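Comparing Two Grippers With a Push Button

If you have two parallel grippers and can't decide which one should live on your arm, try the button test. I started doing it in February with our Granico and Skando fingers, and I've been hooked ever since (ask anyone who shares a lab with me!). You need one arm, one wrist camera, a big round push button and an afternoon.

Before you start

Mount the first gripper and check every screw on the base plate. Home the fingers, then open them all the way and write down the encoder value. Ours reads 1,675 when fully open on the Granico. Yours will be different, and that's fine as long as it comes back to the same number each time.

Step 1: Set up the table

Put the button down within easy reach, a little off to one side, so the arm has to make a real sideways move to get to it. Add one taller object nearby. A full water bottle is great for this, heavy enough to stay put if you brush it, and the clear plastic gives your vision code something to chew on.

Leave the fingers open and look at the view from the wrist. You want both fingertips and the whole button cap showing at once.

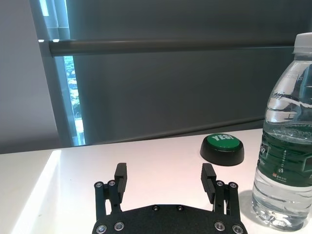
Step 2: Lock the camera

Fix exposure and white balance by hand. Window light moves a lot over an afternoon, and auto exposure will happily chase it. Aliki Christodoulou talked me into this one after my first set of runs came out useless. If a strip of the table still blows out, lower the exposure until the button color holds steady, and let the rest go.

Step 3: Press with closed fingers

Close the gripper, move above the cap and come down slowly. Stop on contact. Do 209 presses if you're stubborn like me, or stop at fifty, which already tells you plenty. Log the height at contact and any sideways slip.

Step 4: Grip the base

Now open up, lower the fingers on either side of the button and squeeze. I love this part! Ridged pads and smooth pads behave so differently on a round edge. Lift an inch, hold for 2,000 milliseconds, set it back down.

Step 5: Swap and repeat

Change grippers, redo the homing, and run the same script. Don't touch the camera settings. Mark the button's spot with tape before you swap, or you'll be comparing tables.

Reading the numbers

Plot contact height first. A wide spread usually means play in the linkage, so wiggle each finger by hand and feel for it. Our Skando set pressed more evenly, and the Granico held the base better. Shengli Zeng has the log script if you'd like a copy.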